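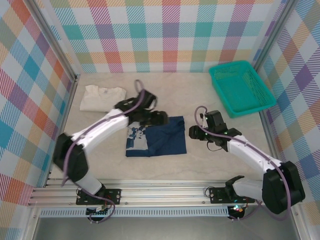 Figure 2. Folding surface with two T-shirts and a teal plastic basket.

3.2 Household laundry routines and the storage of cotton garments

The second part of the study deals with what happens to cotton garments between washing and the next wearing. In the earlier literature on textile life, washing itself has received most of the attention, and the time after washing is often treated as a pause in which nothing happens to the cloth. Our interviews suggest that this time is also important. A T-shirt can stay for many days in a basket before it is folded, and during these days it is pressed by the weight of other garments, moved from room to room, and sometimes washed again although it was not worn.

We recruited households in two towns, Uverberg and Clulutthorpe. The towns are similar in size and in the age of the housing, but they differ in one respect which is relevant for us. In Uverberg most apartments have a shared drying room in the basement, while in Clulutthorpe the residents usually dry their laundry inside the apartment. In total, 253 garments were followed. Each garment received a small sewn label with a number, and the household kept a diary in which they wrote the date of every washing, folding and wearing. The diaries started in January and were collected after 15 weeks. Six households did not return the diary and are not included in the analysis.

We use the word "resting" for a clean garment that is not yet folded or hung, and the word "stored" for a garment that has reached its usual place. This distinction was not always easy for the participants. In some homes the basket is the usual place, and the garments are taken directly from it in the morning. After discussion we decided to code such garments as resting, so that the two towns could be compared by the same rule. The reader should keep in mind that this decision increases the resting time for families with small closets.

The items shown in Figure 2 belong to the two most common categories in our material, the T-shirt and the open or half-open container. T-shirts were chosen as the main garment because every household owned several of them, and because they are folded in many different ways. The participants described folding in thirds, folding in half with the sleeves inside, rolling, and simple stacking without folding. We did not teach any method and did not correct the participants when they changed from one method to another during the study.

The diaries show a clear difference between the towns. In Uverberg, the garments were mostly folded in the drying room, directly when they were taken from the line. Several participants explained that other residents were waiting for the space, and for this reason they finished the work at once. In Clulutthorpe, the garments were taken down when somebody needed the drying rack, placed in a basket, and folded later in the evening or on another day. The resting time was longer there in almost all households, also when we compared only families of the same size.

Longer resting was connected with deeper creases at the shoulder and along the lower hem. We graded creases with the Clikstead scale, which we modified slightly for knitted fabric. The grading was done under the same lamp, after the garment had been laid flat for 30 minutes. Two raters worked independently, and where they disagreed the garment was graded again on the next working day. The last grading session was held on 03/05/2019. We did not find a connection between resting time and the fading of color, which seems to depend mainly on the number of washings.

One result was not expected by us. Households which sorted the laundry by person before folding had shorter resting times than households which sorted it after folding. A possible explanation is that a small personal pile looks like a small task, but our diaries contain no direct question about this, and we can only offer it as a suggestion. In the Chu questionnaire, which was filled in at the end of the study, most of these participants said that each family member puts away his or her own pile. The role of children in this work is treated separately in Section 3.3.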